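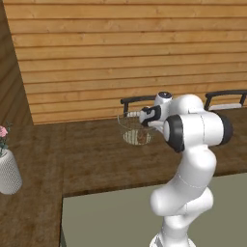 Wire basket

A wire basket is an open container made from metal wire that has been bent, woven, twisted or welded into shape. Wire baskets turn up almost everywhere people carry, drain, sort or store things: kitchens, henhouses, bicycle shops, laboratories, fishing docks and school locker rooms. They are light for their strength, they let air and water pass freely, and they show what they hold without anyone having to lift a lid.

Origins

Baskets of reed, grass and split wood are far older than wire ones, and the first wire baskets borrowed heavily from them. Makers wove metal strands over and under upright stakes, just as a willow weaver would, and finished the top with a wrapped border. Early wire was drawn by hand through a plate with holes of smaller and smaller size, a slow and tiring job, so a wire basket was something of a luxury. Machine-drawn wire changed that completely, and by the late nineteenth century cheap wire goods were common in homes on both sides of the Atlantic.

Traveling wireworkers played a big part in the story. In parts of central Europe they went from village to village mending cracked pots with a net of wire, and many of them made baskets, trivets and birdcages on the side. Their work can be wonderfully inventive, with loops, spirals and scalloped edges all formed with little more than a pair of pliers.

Construction

Three methods cover most of what is made today.

Woven baskets use fine wire crossed at right angles or spun around a ring of spokes. The mesh may be pressed into a bowl shape over a form, and the raw edge is then folded into a rim. Tea strainers and small fry baskets are often made this way.

Twisted baskets are made from strands turned around each other to form open cells, much like chicken wire. They flex a little under load and are easy to repair.

Welded baskets are built from thicker rods joined wherever they cross. They are stiff, they stack well and they take rough handling.

Steel is the usual metal. Plain steel rusts, so it is often coated with zinc, tin, chrome or plastic. Stainless steel costs more but stands up to hot oil and salt water. Copper and brass are seen mostly in decorative pieces - and they look splendid as they darken with age!

Uses

The egg basket is perhaps the best loved of all. Its rounded sides spread the weight of the eggs, and on farms it was common to wash a whole batch by lowering the basket into a tub. Clam and oyster baskets work on the same idea, letting mud and sand rinse away.

In the kitchen, wire baskets are used for deep frying, blanching, steaming and shaking salad greens. Folding types pack flat in a drawer and open like a flower.

Collecting

Old wire baskets have a lively following. The museum at Turness keeps 50 of them on open shelves, among them 11 collapsible egg baskets, and the nearby Skevelum workshop teaches hand twisting every January.

See also

Basket weaving
Chicken wire
Colander
Wire drawing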